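7th October

What a day for the little white table! I've been wanting somewhere proper to put a plate down ever since we moved into the Catudmont flat in August, and now there's one right in front of the brick wall, rounded corners and all, and I keep walking past just to look at it. The bricks are my favourite colour in the whole place, orange going off into brown with darker patches down low, and the white sets them off beautifully.

So of course today had to be a plating day. I've got 12 tiny dishes to sort out for the Gökçe supper and I'd only settled 2 of them, which was a bit of a worry this morning. Out came the clear glass plate (the one with the faceted rim, my best op shop find, 2 dollars!) and I had a go at the smallest bites I could think of. One small and brown, one long and golden, and nothing fussy to go with them.

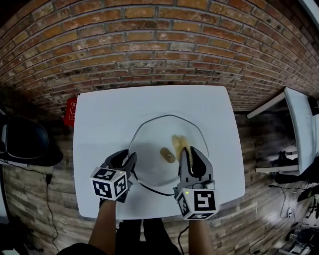 Tiny supper, try one. Glass plate, golden bit on the right.

I love it. I really do. I was sure the food would get lost on clear glass, but the golden one just glows against the white tabletop, and even the little brown one holds its own with that yellowish bead on top. Might try three to a plate tomorrow, or a smear of something green underneath if the parsley in the tub hasn't carked it.

Must remember: ring Drisura about the extra chairs, find the good tea towels, write the menu out neatly. I'm on page 137 of this diary already and half of it is menus with bits crossed out. The plum thing is definitely staying in, whatever happens with the custard.

Off to wash up, then toast for dinner.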